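How to Judge a Laundry-Folding Robot Before You Believe the Video

A home test you can run on any demo, with one towel and a bit of patience
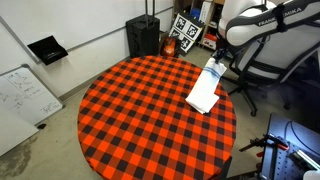

Every few months somebody sends me a clip of a machine folding washing and asks whether they can stop doing their own. My answer has been no for as long as I've been writing these pages. I'd like it to be yes. I have two teenagers and a tumble dryer that never rests. But a folded towel at the end of a video tells you very little about whether the thing that folded it could cope with a Tuesday night in my kitchen.

So I've put together a way of watching these demos that anyone can use. You don't need to know any engineering. You need a towel, a table, a phone with a timer and a willingness to be a bit rude about other people's hard work.

What you need

One medium towel, washed and dried in the ordinary way
A table you can walk round
A timer
Pen and paper
The video you want to check, the longest version you can find

Step 1. Fold the towel yourself, one-handed

Put one hand behind your back. With the other, use only your thumb and first finger. Drop the towel on the table in a heap and fold it into quarters.

It's maddening. The corner you want is under the corner you don't. When you lift one end the rest slides after it, and when you pull an edge straight you put a crease in somewhere else. Most robot arms in folding demos have a simple two-fingered grip, and plenty of the demos use one arm, so you've now got a fair idea of the job. You also have skin that feels how many layers you've pinched. Many grippers have nothing of the kind and must work it out from cameras, or guess.

Write down your time. Mine was 18 seconds, with swearing.

Step 2. Check how the towel starts

Go back to the video and stop it at the very first moment. Is the towel in a heap, or is it already spread out or part folded? Finding the corners in a crumpled heap is the hard bit. Making the last fold in something flat is the easy bit, and it looks much the same to a casual viewer.

If the clip begins with the cloth laid flat, knock half the marks off. If it begins halfway through a fold, ask to see the rest before giving it any marks at all.

Step 3. Check the speed

Look for a small "4x" or "10x" in a corner. If there isn't one, watch anything else that moves: people walking past, a curtain, a clock on the wall. Work out the real time and write it next to yours.

I don't mind slow, as it happens. If a machine took all night over a basket and got it right, I'd be asleep and wouldn't care. What I mind is slow dressed up as quick.

Step 4. Count the cuts

Each cut is a place where a failed try may have gone in the bin. One unbroken take of ten towels is worth more to me than 100 separate clips of one towel each. Makers like to quote a success rate, and 80 per cent sounds decent until you do the sum on your own washing. Out of 20 items, four are left in a knot, and you have to go and find out which four.

Step 5. Ask who's driving

Some arms in demos are being worked by a person holding a set of controls. There's nothing wrong with that, and it's one way the machines get taught, but it isn't a robot doing your laundry. Look in the small print for "teleoperated". If the makers don't say either way, email them. I wrote to Kaver in November and got a polite reply that managed not to answer the question.

Step 6. Change one thing

This is the step that matters most and the one you can't do from your sofa. If you ever get to stand beside one of these machines, ask for a different towel. Then ask for a T-shirt, inside out. Then move the table a hand's width.

Brunello Ruggiero let me try this at the Gatti workshop in Mitstead, where he fits arms to packing lines. His arm puts jars in boxes all day and has hardly missed one. I gave it a tea towel. It picked it up nicely, dropped it in a box and went looking for the next jar. He laughed more than I did. His view is that a jar is the same jar every time and a cloth never is, and that he wouldn't quote a customer for cloth work yet at any price.

Adding it up

Give two marks for each of steps 2 to 6. Anything under five is an advert. Between five and seven is decent research, and I'm glad somebody's doing it. The best I've scored so far is a six, for a long, dull, uncut clip from Astton in which the arm fumbled nearly every second towel and they left it all in. I trusted that one.

Nothing has reached eight. If you find something that does, send me the full-length version and tell me what the towel looked like when it started.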